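Kokkonen Match Records: Data Card

Summary

Kokkonen Match Records is a dataset of amateur league football results compiled from the paper match sheets of the Muswood and Nunivside divisions. It contains 528 matches played by 14 clubs. Each row represents one match.

Contents

matches.csv holds the final score, the halftime score, the venue and the names of both head coaches.
goals.csv holds the minute of each goal and the shirt number of the scorer.
coaches.csv holds the month in which each coach was appointed and, where applicable, the month of departure.

Goals scored in added time are recorded under the final minute of the half. Own goals are credited to the opposing side and carry the code OG.
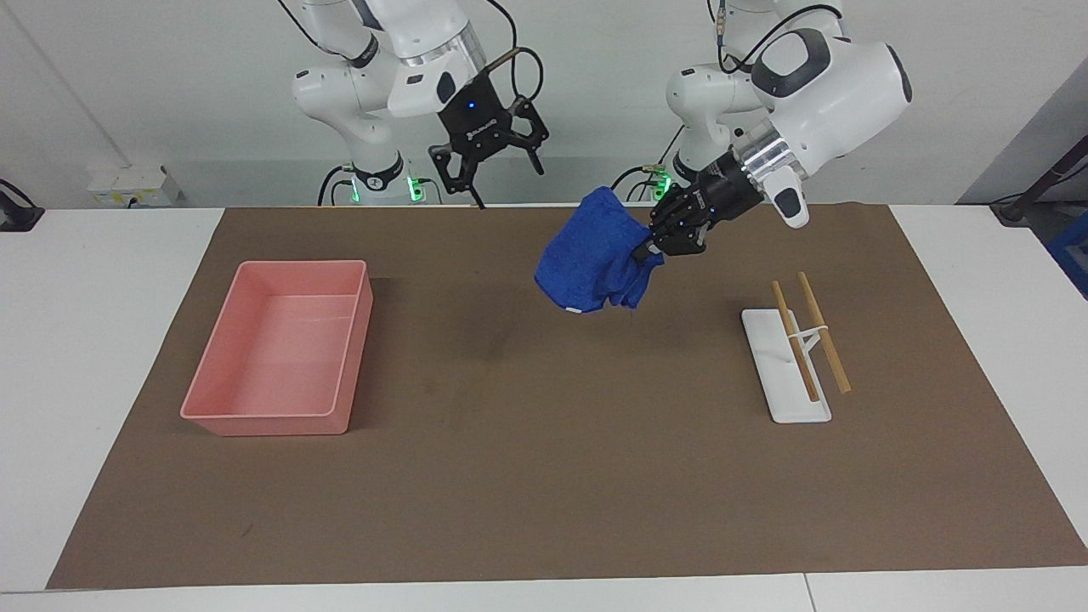 Abandoned matches are included only where the league later confirmed a result. Forfeits are marked F in the status column and should be excluded from any calculation of goals conceded. Halftime scores are missing for 75 matches, all from the Nunivside division, and those fields have been left blank.

Known Limitations

A change of coach is dated by month only. Matches played in the month of a change are assigned to the coach who signed the match sheet. Attendance was not recorded consistently and is omitted.

Maintenance

The dataset is maintained by Vilja Lehtinen and Thịnh Huỳnh. Corrections should be submitted with the match number and a copy of the relevant sheet. The next revision is scheduled for February.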